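Countertop Storage in a Shared Student Kitchen
Final project report, Applied Household Design
Submitted by Morena Gentile
Supervisor: Ilaria Testa
2020-01-21

1. Background

The kitchen at Turanness House is shared by the residents of one corridor. It has a single preparation table, and for most of the past year that table was used for storage as well as for cooking. Residents reported that clean dishes were left wherever space could be found, and that food was often prepared on the lids of boxes. The house office asked the course to propose an arrangement that would keep everyday items within reach and leave enough open surface for one person to work.

The project was limited to objects that stand on the table. Wall shelves were excluded under the terms of the lease, and the cupboards under the sink were outside the scope of the assignment. The total budget was 80 euros, to be spent on small items only.

2. Method

A short questionnaire was given to the residents in the first week. It asked which items they used daily, which they used less than once a week, and which they had trouble finding. More than 37 comments were collected, many of them concerning plates. A trial layout was then prepared on the brown work surface that covers part of the white table. Plates were placed on edge in a light wooden rack, and fresh produce was given a woven tray of its own in the open area beside it.

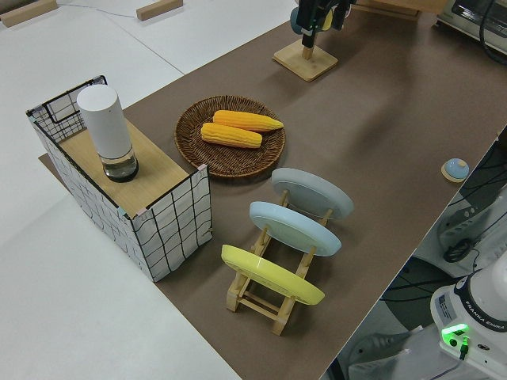 3. Selection of Items

Three types of plate storage were compared: a flat stack, a wire stand from Hodard, and a slatted wooden rack from Zanetti. The flat stack took the least room but required the upper plates to be lifted whenever a lower one was needed. The wire stand was stable when full and moved easily when only one plate remained in it. The wooden rack was chosen for the final layout.

For mugs, the group considered a tray and an upright tree. The tray was rejected after the first trial, as it occupied nearly the same area as the cooking space it was meant to free.

4. Final Layout

The layout follows the order in which a resident prepares a simple meal. Items are grouped by use, and no group is placed in front of another that is needed more often. The toaster oven remains on the table, as the questionnaire showed that it is used by nearly every resident.
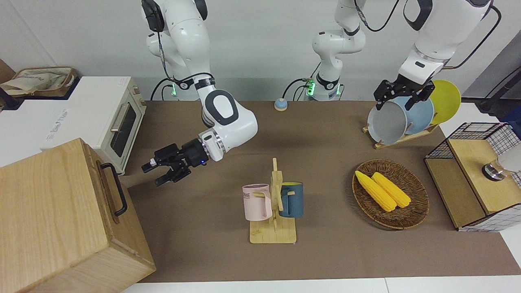

Mug storage raised the most discussion during the review meeting. Several residents preferred to keep their own mugs in their rooms, while others wanted a common supply near the kettle. It was agreed that the tree would hold mugs in shared use and that personal mugs would be taken back after washing. With the pink mug and the dark teal-blue one hung from their pegs, the only table area given over to them is the flat base of the tree. The same reasoning was applied to the plates, where the gray, pale blue, and yellow ones stand in a single row and each can be taken out without moving the others.

5. Observations

Residents returned plates to the rack more reliably than mugs to the tree. The woven tray was well received for vegetables, although two residents asked for a deeper container for onions and potatoes. A bin from Vammont was tested for this purpose and found too tall for the space available.

6. Recommendations

The rack and the mug tree should be kept in their present positions until April, when the room assignments change. The new residents should be shown the layout at the first house meeting. A second tray may be purchased from the remaining funds if the house office approves the expense.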